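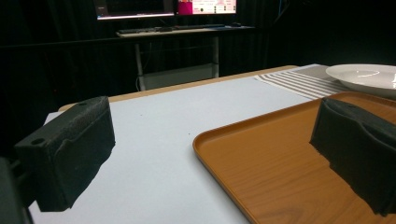 Tray, plate and striped placemat on the work table.

August
By Selina Gisler, Mestix

1/ Can machines set a table yet? Mestix has reviewed 1,832 attempts at this chore. Our position is: in part.

2/ Flat, rigid items are handled well. Placemats remain difficult, as fabric folds when pushed.

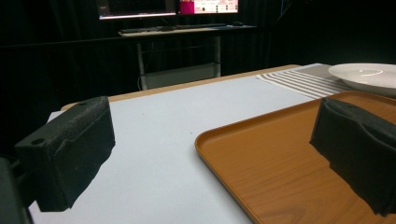
Open gripper, right finger over the orange tray.

3/ Home use is not recommended at present. Findings will follow.

Contact | © Mestix | Back to top
Last updated: August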